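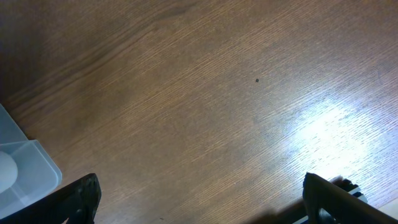

Gripper view at the table, Tindbridge open day.

Tindbridge open day: your questions, our answers

Is Erno really doing the work?
We went in doubting it. Erno is the arm, Wysocka is the software behind it, and the leaflet calls the pair "kitchen ready." A demonstration picked by the seller shows you what the seller wants shown. Ask who is steering, and ask again if the answer is long.

What does it handle?
Bowls, cups and clear plastic bins on a wooden table. No knives, no full glasses, nothing greasy. We'd like to see it face a real sink.

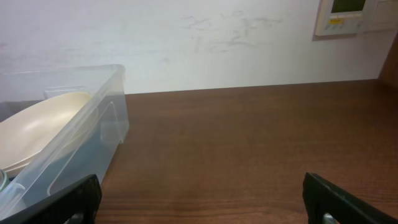

Cream-colored bowl in a clear bin, at the left of the view.

What about the 89 percent success rate?
That figure is on the Zivberg poster by the door. We asked what counts as a success and got two different answers. Femke Hoekstra, who ran the sessions, said a bowl set down crooked still passes. Make of that what you like.

Can I bring my own dishes?
No. We tried in March and were turned down politely. A robot that only meets dishes it knows hasn't told you much about your kitchen.

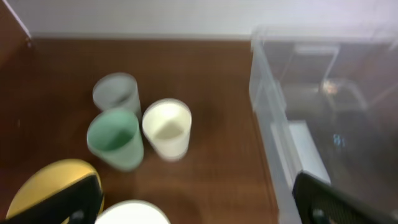
You can ask for the cups to be moved between runs, though, and you should. Ask for them close together, then far apart, and watch whether the staff get nervous.

How long is a session, and is there an age limit?
Each one runs 14 minutes with 3 minutes for questions, too few in our view. Children under 14 need an adult.

Is it worth the trip?
If you're curious, yes. If you're buying, wait for the test report.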